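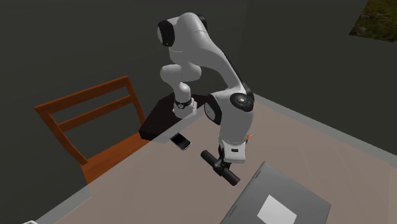

M. Räsänen

June

Complaints about table tops reach the Droltetlow workshop in two batches. The first comes at the end of winter, when joints open and boards pull away from their end rails. The second starts in early summer, when drawers bind and wide tops lift at the edges. Both have the same cause. Wood takes up moisture from damp air and loses it to dry air, and its size changes as it does so.

The change is very uneven. Along the grain it is so small that it can be ignored in furniture. Across the grain it is large, and it depends on how the board was cut from the log. A board with growth rings lying flat to the face moves roughly twice as much across its width as one with the rings standing at 90 degrees to the face. The ratio differs between species, but the order never changes. Anyone laying out a solid top should look at the end grain of every board before looking at the figure on the face.

Take a beech top 1000 mm wide, made from flat-sawn boards. If its moisture content falls by four percentage points between the wet and dry parts of the year, it will lose more than a centimetre of width. Gluing narrow strips together does not reduce the total. Each strip moves less than a wide board would, but there are more of them. Narrow strips do help with cupping, which is a separate problem.

Cupping happens when the two faces of a board change by different amounts. It can come from the cut, or from one face drying faster than the other. The second kind is common and easy to cause in a workshop. A planed board left flat on a bench overnight dries from the top only, and by morning it may rock. Boards should be stood on edge or stacked on sticks with air on all sides. A top that has cupped from uneven drying will often come back if it is turned over and left alone. It should not be planed flat until it has settled, or it will cup the other way later.

Measuring

We have had several questions about the last delivery of boards, which read 17 per cent on arrival. For outdoor work this would be acceptable. For a heated room it is much too wet, and the boards have been stacked in the dry store. They should not be cut to final size yet. Rough cutting to length plus waste is allowed and will speed things up, provided the ends are sealed again afterwards.

The workshop meter is the Jotberg pin type. It measures electrical resistance between two pins and converts it to a moisture figure, so the species setting must match the board. The setting was found on oak after a job in ash, and the record for that job has been marked as doubtful. Please check the dial first. Also bear in mind that short pins read the outer layer. A board brought in from a cold shed can read dry at the surface and still be wet in the middle. Crosscut an offcut well away from the end and take the reading on the fresh face.

Write the reading on the board in pencil with the month. Chalk rubs off.

Fixing

A solid top has to be held down firmly and still be free to change width. Screws driven straight through a rail into the top do not allow this. If the top shrinks against fixed screws, it splits, usually along a glue line or through the weakest board. If it swells, it pushes the rails apart or bows upwards.

The usual methods are wooden buttons in a groove, metal brackets with slots, or screws in slotted holes with washers. All of them work. Slots must run across the grain of the top, and the most frequent fault we see in repairs is a slot cut the wrong way round. The Gekis brackets we stock have slots in both directions, so the correct one must be chosen for each rail. Drive the screw in the middle of the slot if the top is at its average moisture content. If the top is very dry when fitted, set the screw so that most of the free length is on the side the top will move towards.

One line may be fixed tightly. On a table for the middle of a room this is normally the centre line, so that movement is shared equally between the long edges. On a table that stands against a wall, fix the back edge and let the front move.

Breadboard ends follow the same rule. Glue the centre tenon only. Pegs through the outer tenons go in lengthened holes. The end will stand slightly proud of the top in winter and slightly short of it in summer, and customers should be told this in writing at the time of sale.

Finish

Oil, varnish and lacquer slow the exchange of moisture. None of them stops it. A thick finish flattens the short swings from day to day, but the yearly change gets through. Coat both faces equally. A top varnished above and left bare underneath is open to the air on one side only, and it is likely to cup.

The rack by the dry store now has room for 4 more tops. Tops left there should be on edge, with spacers between them.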